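Learning to bake rye in a small kitchen

In August I moved to a flat with a very small kitchen, and I decided to bake my own rye bread. My grandmother made it every week in Sirnach, and I still miss the sour smell. My first loaf was flat and grey inside. I ate it anyway, with much butter.

The starter needs patience. I feed it 2 times a day, and I keep it near the window where the morning sun comes.
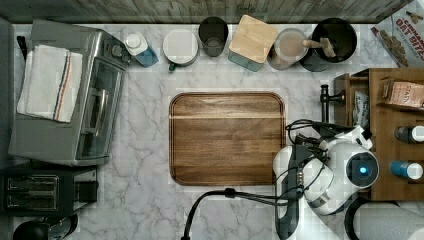 Golshifteh wrote to me that my dough is probably too cold at night, and that 15 hours is not long for rye in winter. She also favours less salt – I am not sure about this one.

Next time I will wait longer and write down the hours.

Recent posts
Plum jam without pectin
My neighbour's lemon tree
Letters from Sirnach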